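Gripper upkeep meeting, ground floor and mezzanine
2021-08-18

Present: Ottó Pintér (chair), Bethel Abera (minutes), the Cakik bench team, two from Jamura by phone
Apologies: the Drokia parts desk

1. Minutes from July
Agreed with one correction. The spare finger sets went to the Jamura bench and are still there.

2. State of the hand-held grippers
Ottó went through the pair used at the round table. Both have had their finger tips changed and the jaws re-seated, and he was very pleased with how smoothly the left one closes now. The old tips had gone shiny along the inner face and were slipping on plates. New interval agreed: tips looked at every 100 grasps and changed at 600, or sooner if the edge feels hard. Bethel asked that the count be written on the card at the bench, as the log on the shared drive keeps falling behind.

The mesh lining where the jaws meet is to be brushed out at the end of each session. Dry brush only, no spray. Ottó showed the angle that gets right into the corner of the V and everybody had a go, which was great fun and took longer than planned.

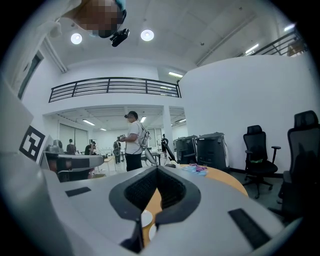

The V cutout and its mesh lining, gripper held over the round table.

Jamura asked whether the black pads on the body need the same care. Answer: wipe them, and leave the edges alone unless one starts to lift.

3. Marker cubes
Lovely progress here. The new mounts from Drokia hold the cube firmly and the tracking jumps we moaned about in July have gone from the Cakik logs. Screws to be checked by hand before each session, finger tight plus a small nip with the short key. Please don't use the long key. A scuffed face means a new cube, and there are six spares in the Ông drawer.

4. Set-up check at the table
Bethel has rewritten the start-up check and it now fits on one page. Order: tips, jaws, cube screws, head camera, recorder, then a short test grasp with each hand before any real run. 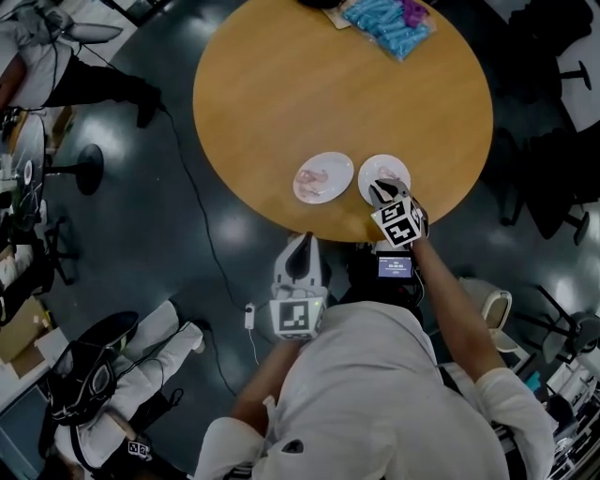
The recorder check caused the most talk. Cakik would like it done by a second person, and Ottó thinks the wearer can manage it if the screen is easy to read. Bethel pointed out that with the recorder between the two grippers, display lit, the wearer can glance down without letting go of either one, so we will try it Ottó's way for three weeks. She also wants the long black cable taken off the floor by the table and run along the wall. Agreed straight away.

5. Cleaning after food tasks
Fingers off, warm soapy water, dry fully before refitting. Cubes must not go in the sink. Jamura have a soft tray that keeps left and right fingers apart and will send us the drawing. Very welcome!

6. Actions
Ottó: order finger tips, show Jamura the brush method by video
Bethel: grasp count card, final start-up page, cable along the wall
Cakik: return the long key to Ông
Jamura: tray drawing, spare finger sets back to the main bench

7. Any other business
Ottó would like to strip down a whole gripper in front of everyone next time, springs and all. Warmly supported. Bring your own screwdriver.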